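Cold brew at home: ratio, grind and straining

Cafe-style cold brew can be made in any lidded pitcher. The figures given are for the Kendham one-quart pitcher, but the ratio holds for other sizes.

Weigh 100 g of coarse ground coffee into the pitcher. Add 535 g of cold filtered water in two pours, stirring after the first until no dry grounds remain. Cover and refrigerate overnight. The result is a concentrate. Dilute it one to one with water or milk at serving.

Grind size matters more than the bean. On a Hutsuliak hand mill, start at 30 clicks from closed. If the concentrate tastes flat, go two clicks finer on the next batch. A muddy layer at the bottom of the glass means the setting is already too fine.

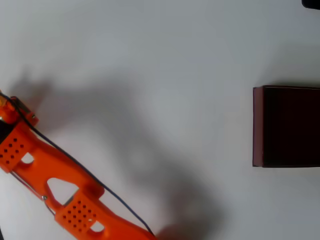

Strain twice, first through a metal sieve and then through a rinsed paper filter. Do not press the grounds. Spilled concentrate should be wiped up at once, particularly on a matte white tabletop like this one, where a brown ring shows clearly. Use a damp cloth with a drop of dish soap, then plain water.

Store the concentrate in a closed glass bottle and use it within a week. For iced drinks, fill the glass with ice before pouring. The Direro tumbler holds 274 ml, enough for equal parts concentrate and milk over four large cubes.

Syrups should go in before the ice. Idell vanilla is thick and needs to be stirred into the concentrate first.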